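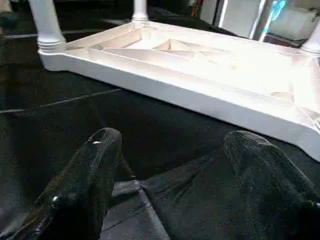 Progress report: the lounge at Skometti House
Feb 15, 2024
Prepared by Kwesi Baidoo for the Wukska Neighbourhood Fund

Where we are

Your agreement asks for a report at the halfway mark. By the calendar we passed that a while ago, and by the budget we're nearly there, so I've split the difference and am writing now.

The grant was to turn the ground-floor lounge into a place people would choose to sit in. You may remember from the application that it had become the room where things went when their owners moved out. The first stage was to clear it, the second to sort the furniture into keep, fix and goodbye, and the third to set it all out again for daily use. Stage one is done. Stage two is mostly done. Stage three has a floor plan, and I'm told the floor plan is very nice.

Furniture

The white piece with the turned legs has had more discussion than the rest of the room put together. It came to us free, it is solid, and when it stood on its feet it rocked. Turned upside down on the dark carpet it gives you a proper look at how it was put together: slats and braces running in several directions, some of them crossing near the middle, all of it painted white like the legs. Whoever painted it was thorough. I wish they'd been as thorough about whatever makes it rock.

Lumbantobing Joinery has offered to look at it at no charge if we bring it to them. If it can be levelled, it stays. If it can't, we have a line in the budget for a replacement, and I'd sooner not spend it.

The carpet stays too. We had a quote to replace it and I put the quote in a drawer. Dark carpet forgives a great deal, and in a shared lounge that's worth money.

The bookcase promised by Stasley hasn't arrived. They've given us a new delivery month, May, and I've written it on the wall planner in pencil.

The television corner

The TV and its low wooden stand were always going to stay where they are, since the outlet is there and an electrician's visit wasn't in the application. What has changed is what we're putting near them. The end of the room by the stand is now the sorting area, where anything rolled, flat or awkward goes until someone decides about it. We covered the work surface with a dark sheet to save it from scratches. The sheet has never once lain flat.

The cable situation has improved from alarming to untidy. There's still a loop hanging under the stand that I'd like clipped up before the room opens, and I'd like everything on top of the stand to have a home somewhere else. Residents have strong feelings about where the remote belongs. I have asked for these feelings in writing.

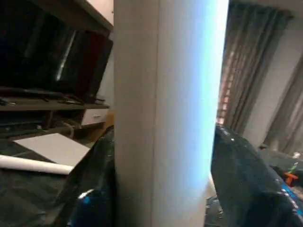
The television end of the lounge, with sorting under way on the covered work surface.

Money

Spent so far: $200 on paint, cleaning supplies and storage boxes. Committed but not yet paid: $500 for the bookcase and its delivery. We haven't touched the line for seating. Receipts are in the blue folder and copies will come with the final report, including one from the hardware store that has been through the wash and can be read if you tilt it.

I'd like permission to move whatever is left from the cleaning line to small hardware: cable clips, felt pads for furniture feet and a couple of hooks. No change to the total.

Who has been helping

We've held 4 work sessions, and 14 residents have come to at least one. Turnout was best at the session with soup, a finding I offer to the Fund free of charge. The heavy lifting tends to fall to the same few people, so we've started asking for specific jobs on the sign-up sheet. "Help out" drew a lot of names and very few arms. "Carry boxes to the storage room" drew fewer names, and the boxes got carried.

What hasn't gone well

Sorting took much longer than I allowed for. I had assumed people would be glad to see the back of things they hadn't used in years. They were glad to see them again. Several items left the lounge and came back, and one lamp has done the trip twice. We now have a rule that anything going home with a resident has to stay home.

I also underestimated the storage room, which was fuller than the plan showed. We lost a session to that. The plan has been corrected.

Next steps

Get the white piece to Lumbantobing and find out whether it has a future.
Finish the sorting area and fold up the sheet.
Clip the cables at the TV stand and clear the top of it.
Confirm the delivery date with Stasley, again.
Choose the seating. Two residents have volunteered to test chairs and are taking the work seriously.

I expect to send the final report once the bookcase is in and has books on it. If the Fund would like to visit before then, you'd be welcome, though please give me a few days' warning so I can find somewhere for you to sit.

Kwesi Baidoo
Skometti House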